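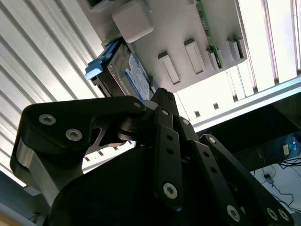 Zulkifli said that if the arm takes the drives, he'd like to know what his Fridays are going to be for. He said it over tea and he was half laughing, but he meant the other half, and I've been chewing on it ever since.

So, some background for anyone new. I work at Harries, where old office computers come in by the vanload and get taken apart, tested, and either sold on or stripped for bits. Since April we've had an automated bench in the far bay. Its job is drives and only drives. We all call it Ondura, after the name of the project, and I'm rather fond of it!

You have to understand how much of our day used to be hard drives. The last big batch was 549 towers, all of them needing a drive dealt with before anything else could happen to them. Open the side, find the caddy, squeeze the plastic bits, wiggle, swear, log the serial. By tea time your thumbs ached. Delyth Rosser wore tape on hers for most of one winter and still has a roll in her locker.

What I love about the new bench is how ordinary the work on it looks. It's the same tatty towers and the same clips we've all cursed at, and the gripper has to get into the same daft corners our fingers did.

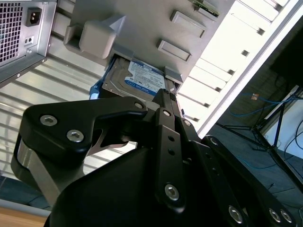 WD Blue in the bay, blue rail down one side.

It is not quick, mind. Delyth can beat it on a good morning and she likes people to know it. But she can't beat it at four in the afternoon, and she doesn't want to, and I think that's the bit the managers missed when they first talked to us about it. They came in with a slide about speed. What we wanted to hear about was thumbs.

The other thing that's changed is who talks to whom. There were 16 of us on the benches, heads down, headphones in. Now two people look after Ondura on each shift and they have to speak to everyone else all day long, because they need to know what's coming. Is it a case with a sideways cage? Has somebody already pulled the cooler off? Are the cables tucked back or hanging all over the place?

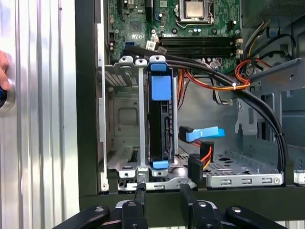 Cables are the big one, by the way. A person shoves them aside without thinking. For the bench we've had to work out what we do with our hands and then say it out loud, and it's surprising how much we disagreed! Zulkifli holds the whole bundle back with his little finger. I'd sat beside him for years and never noticed. He ended up writing our cable notes, 14 pages of them, with his own drawings, and they're the best thing anyone's ever produced in that building.

Which sort of answers his question, though I'm wary of making it sound too rosy. His Fridays are now for teaching. He shows new starters the awkward cases, he sits with the bench when there's a make we haven't tried, and he gets cross with Skolex (the software that keeps the job list) when it loses his place. He's asked for the new role to be put in his contract with proper pay to match. It hasn't been yet. I'll be pestering about that until it is.
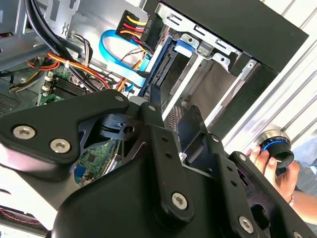 What I'd ask for next

Memory sticks, please. They're small and fiddly and there are thousands of them, and I'd hand the lot over tomorrow. Delyth wants screws done first and we've been arguing about it at lunch all week.

I'd also like us to be in the room earlier next time. We saw Ondura when it was already bolted down, facing a wall, and it had to be turned round so that a person could reach the tower from both sides. One chat with anybody on the benches would have saved a whole day of shifting things.

And I'd like to keep a few drives back for doing by hand. Zulkifli thinks new people should do a week of them before they go near the bench, and I agree with him, sore thumbs and all. Nullness are playing at the social club on Friday, so if you're coming, find me by the bar and tell me whether it's screws or memory.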